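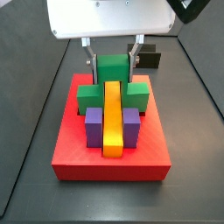
Green cross-shaped block seated in a red base, with a yellow-orange bar down its front.

Reference > Crafts and Pastimes > Puzzles > Assembly blocks

Assembly block

Updated April
By the Jurnthorpe Reference editors

An assembly block is one of a small group of solid pieces, usually in plain contrasting colours, made to be fitted together by hand or with tools into a single stable form. The pieces are joined by their shape alone, through recesses, slots, notches and arches, and are taken apart again without damage. A group of pieces intended for use together is called a set. Assembly blocks are found in classrooms, in rehabilitation and dexterity work, in technical training and in the hobby of mechanical puzzles, where they overlap with the older burr and the put-together puzzle.

The term is generally reserved for sets with few pieces and one intended result. Building bricks, which repeat a standard connector and may be combined in any number of ways, are treated separately. So are tray jigsaws, whose pieces lie in a single plane.

Terminology

The lowest piece of a set is called the base or board. It is normally the largest piece, and its upper surface carries one or more recesses, also known as sockets or seats. A piece that stands in a recess is said to be seated. When it rests on the rim of the recess or leans against one wall it is said to be proud, a word borrowed from joinery.

Pieces that rise from the base are called uprights. An upright with horizontal arms is a cross or a tee, according to whether the central part continues above the arms. A piece with two legs joined by a crossbar is an arch, or in some Canadian catalogues a bridge. Long, narrow pieces are called bars, and one that prevents the others from being withdrawn is a key. The play between a piece and its recess is the clearance, and the sloped edge at the mouth of a recess, where one is provided, is the lead-in.

Form and construction

Most sets begin with a rectangular base broad enough to remain upright when pieces are pressed into it. Thickness matters more than area: a thin board cannot hold a recess deep enough to support a tall piece, and a cross with heavy arms will rock in a shallow seat. Makers commonly cut the recess to at least a quarter of the height of the piece it receives.

The arch is the most widely used secondary form. Its two legs may straddle a bar, stand in paired sockets or hang over the edge of another block, and the gap between them can itself serve as a slot. Because the legs must enter together, an arch has to be kept level as it is lowered. If one leg enters ahead of the other the piece will often bind, and has to be lifted clear before a second attempt.

Colour is used to separate the parts and has no structural purpose. Red, green and yellow are the usual choices in school sets. Puzzle makers more often leave every piece in the same finish, which removes a clue to the order of assembly.
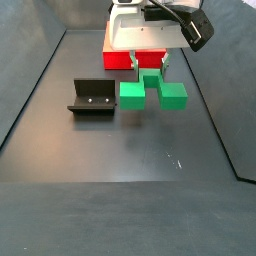 Order of assembly is fixed in some designs and free in others. In a free design the pieces can be seated in any sequence, and difficulty lies only in alignment. In a fixed design at least one piece blocks the path of another, so that the last piece can be fitted only when the rest are in position. The Stesgate pattern, a fixed design of 5 pieces, is frequently cited in teaching literature as a first exercise in sequence. Its key passes down the face of an upright and is drawn out first when the set is taken apart.

Materials

Early commercial sets were of hardwood, with beech and maple preferred for their close grain. Timber sets are quiet in use and wear slowly, but they respond to humidity. A clearance that suits a heated schoolroom in a Canadian winter may close up entirely by late summer, and coastal Australian schools have reported the same trouble in the wet months. Sealing the end grain reduces the movement without preventing it.

Cast and injection-moulded plastics avoid the problem and allow sharper corners. Moulded pieces have a slight taper, known as draft, that lets them leave the mould, and recesses made this way are a little wider at the mouth than at the floor.

Printed sets have become common in schools, libraries and workshops. They are inexpensive to alter, and a lost piece can be replaced singly. The surface of a printed block carries fine lines left by the printing process. These may run diagonally across a flat top, or appear as level bands on an upright face, and they add a small amount of friction. Pieces printed from the same file on two machines do not always fit one another, and a trial recess is normally printed before a full set is begun.

Metal sets are made in small numbers for training in fitting and measurement. Their clearances are much finer and they are kept lightly oiled.

The Plomwood collection

The largest public holding of assembly blocks is that of the Plomwood Museum of Pastimes, which lists 1,768 separate pieces belonging to 311 sets. Of these sets, 33 are incomplete. The collection was formed from two sources, a school supply firm's sample room and the working stock of the Malinowski workshop, a maker of timber puzzles that closed its doors when its lease ended. The Malinowski material includes trial bases with several recesses of differing clearance cut side by side, and pencilled notes on the undersides that record which was adopted.

Pieces are stored by set in shallow drawers lined with felt. Timber sets are stored unassembled, as pieces left seated for long periods may take on the impression of the recess. The museum lends duplicate sets to schools during term and withdraws them each December for cleaning.

Use in teaching and training

In early education the blocks are used to practise grasping, turning and lowering an object to a chosen place. A child usually succeeds first with a single upright and a wide recess, and moves on to the arch when both hands can be used together. Teachers' guides advise that the base be placed squarely in front of the pupil and that the loose pieces be set to one side, standing on their widest face.

Occupational therapists use similar sets to observe grip strength and control of the wrist. Timing is sometimes recorded, though results from different sets cannot be compared unless clearance and weight are the same.

Technical colleges use assembly blocks to introduce fits and tolerances. Students measure a piece and its recess, predict whether the two will go together, and then test the prediction. A second exercise requires a bracket or stop to be fixed beside the work so that each piece is returned to the same starting position.

Care

Plastic sets are washed in lukewarm water with mild detergent and dried with the recesses facing down. Printed pieces should be kept out of parked cars and away from heaters, as some of the common plastics soften and an upright that has bowed even slightly will no longer seat. Timber is wiped with a barely damp cloth. Grit in a recess is removed with a soft brush before any piece is pressed home.

Related articles
Burr (puzzle)
Clearance and fit
Dexterity board
Malinowski workshop
Peg and socket
Plomwood Museum of Pastimes
Stesgate pattern
Tray jigsaw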